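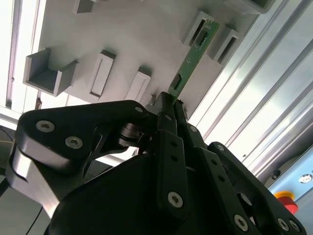
Assembly and Sorting Assistant, Circuit Boards (part-time)

Dovau – workshop on Giannakopoulos Street, ground floor
Reference: 1768
Posted Aug 18, 2019

What we do

Dovau is a small company that prepares circuit boards for other companies. The boards arrive to us in trays, we check them, place them in holders on a wall panel, and later pack them for the customer. Our biggest customer at the moment is Caltia, and from March we will also work on a longer order for Wundeo. For this reason we look for one more person in the workshop.

The work

You will take boards from the tray and set them upright in the gray holders of the panel. Each type of board has its own holder, and you will learn them in the first days. The long narrow boards are the most delicate, so please do not apply if you know that you are impatient with small objects.

You will also look at every board before it goes to packing. We look for scratches, bent parts and missing labels. If something is not right, you put the board in the red tray and write its number in the book. You do not need to repair anything.

When an order is complete, you pack the boards in antistatic bags and close the box. The Caltia order has 324 boards in each delivery. The Wundeo order will be larger, 2500 boards in total, but it is divided over several months.

At the end of the shift everybody cleans his own place. The panel is wiped with a dry cloth only.

What we ask

– steady hands and good eyesight (glasses are no problem)
– you can read a simple parts list in English
– you can stand for a part of the day
– you come on time, the others wait for the boards

Experience with electronics is welcome but it is not required. Two of our present colleagues came from a bakery and from a sewing shop, and they learned the work well.

What we offer

The contract is for nine months, with possibility to continue. The shift starts at 9 in the morning and finishes after lunch. We pay every two weeks. Shoes and wrist straps are given by us, also coffee.

How to apply

Please write us a short letter – half a page is enough – and tell us which days you can work. Put the reference in the subject line. You can also leave the letter in the box next to the workshop door. We answer to everyone, but in the summer it can take a little longer. Before we decide, we invite you for one paid morning so you can try the work.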